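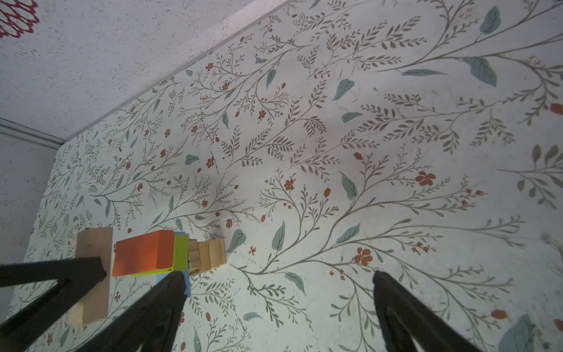

Lining old drawers with leftover wallpaper - paste or no paste?

tradholm_lass
Joined: November
Hello all, long-time reader and first-time poster, so please be gentle! I've inherited my aunt's chest of drawers, which is a lovely old thing but smells strongly of mothballs inside, and I have most of a roll of floral wallpaper left over from the back bedroom. I'd dearly like to line the drawers with it. My question is whether I ought to paste it down properly or just cut it to fit and lay it in. My mother always used to lay hers in loose, but then she changed hers every spring without fail and I know perfectly well that I won't.

Skikitz
Welcome! Loose, every time. I pasted mine when we first moved in and spent a miserable weekend scraping it off again when I went off the pattern. Cut a template from brown paper first, as old drawers are never square (mine are 3 mm wider at the back than at the front, bless them), then trim the wallpaper to match and pop it in. A dab of double-sided tape in each corner if it creeps about.

Ritva Manninen
I'm afraid I must disagree with Skikitz, though I do see the point about scraping. Loose paper curls at the front edge and everything slides underneath it - I lost an earring that way for the best part of a year. I use ordinary wallpaper paste, mixed a little thin, and leave the drawers out overnight with the windows open. Mine have been down since I was first married and still look very nice indeed.

Akanda
What sort of wallpaper is it? The vinyl kind wipes clean but it's a devil to crease, and the plain paper kind marks if you so much as look at it with a damp cloth.

tradholm_lass
Plain paper, I think, it tears quite easily. Thank you all so much, I didn't expect so many replies!

Anselmo Palacios
Before you do either, please see to the smell, or you'll only be sealing it in. Wipe the drawers with white vinegar and water, let them dry right through, then leave a saucer of bicarb in each one for a week. After that I'm with Ritva on the paste.

Skikitz
Agreed on the vinegar. Not budging on the paste, Anselmo!

Clutness
You could always paste it to thin card cut to size and drop that in. Lies flat, lifts out, no scraping.

Ritva Manninen
Now that I would consider, Clutness, though not for a shallow drawer.

tradholm_lass
Vinegar is on and the whole house smells like a chip shop. I'm going to try the card in the top drawer and I'll let you know how I get on x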